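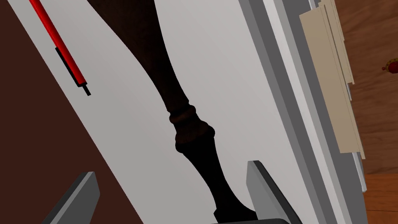 Week three is where we talk about money, and I know that's not why most of you signed up for a robotics elective. Stay with me. When a shop decides to automate a picking or handling job, the first number everybody asks for is the price of the arm, and the arm is the easiest number to get. The hard one is the gripper. Take a dark wooden piece like the turned leg lying on the white surface, with its wide rounded top, the neck, the two rings and that long shaft that swells and then thins out again. Two plain gray fingers, open on either side of the shaft, and you have to decide where along that shape they should close. Every spot has a different width. So before you write down a gripper price, write down the narrowest and the widest place you'd ever want to grab, and take both numbers to the vendor.

The simulation comes first in the budget

I used to put simulation under "nice to have." I've changed my mind! If you can model your part and your fingers and try the grasp on screen, you find out whether the opening is big enough before anybody signs a purchase order. Clutter matters too. Put the other stuff in the model, the pen or marker somebody leaves on the surface, the stack of flat panels beside it, the layered edge of the surface. A clean empty bench will make any gripper look good.

What I'd budget for simulation: one decent workstation, the software seat if your package isn't free, and somebody's time. The time is the big one. For the Ankrah exercise we'll assume 30 hours to model the parts and run the grasps, and you should write it on the sheet as labor, at a real hourly rate. Students always leave this at zero because "the intern will do it." The intern costs money.

The Ankrah exercise

Ankrah is a furniture shop that makes turned legs and stair parts, and they want a robot to load a finishing rack. They run 400 pieces a day. They have two quotes.

Zidetti is selling a complete cell - arm, stand, two-finger gripper, guarding, two days of training. One price, one phone number. The catch is that the fingers are a standard size and custom ones are extra, and the quote doesn't say how much extra. (Ask. Always ask. Get it in writing.)

Brurarik sells you the arm and the gripper separately and leaves the stand and the guarding to you. It looks a lot cheaper on page one. Go through it with a pencil and add what's missing, and then compare.

I don't have a favorite, by the way. Last year the class split almost down the middle and both sides made a good case.

Lines people forget

Spare finger pads. They wear, and on finished wood a worn pad can leave a mark. I'd put in $600 for the first year.
Freight and rigging
Power and air at the spot where the cell will really stand
Scrapped parts during setup, call it 25 legs
Downtime on the old process while you switch over
A service visit after the warranty runs out

Krishnamoorthy Nadar bought equipment at Asalau for years before he came to talk to this class in June, and he told us he always asks for the payment schedule before the price. How much up front, how much on delivery, how much held back until the thing passes its acceptance test. I've stolen that from him completely. Hold something back, and write the test yourself, with your own parts, the awkward ones included. If the vendor only wants to demo on a straight dowel, well, you don't sell straight dowels.

For next time

Bring a one-page budget for Ankrah using either quote. Show your total, the lines you added, and one number you aren't sure of - put a range on that one. Then two or three sentences on what you'd want to see in simulation before you spend anything. Sena Dramani is covering my office hours, so send spreadsheet questions to her and grading questions to me. Due at the start of class on September 12, 2024.

Search course materials
Enter keyword
Go

Recent handouts
Week 2: Reading a vendor quote
Week 1: What does a cell cost to run?
Budget sheet template
How to write an acceptance test
Lease or buy? Notes from the June workshop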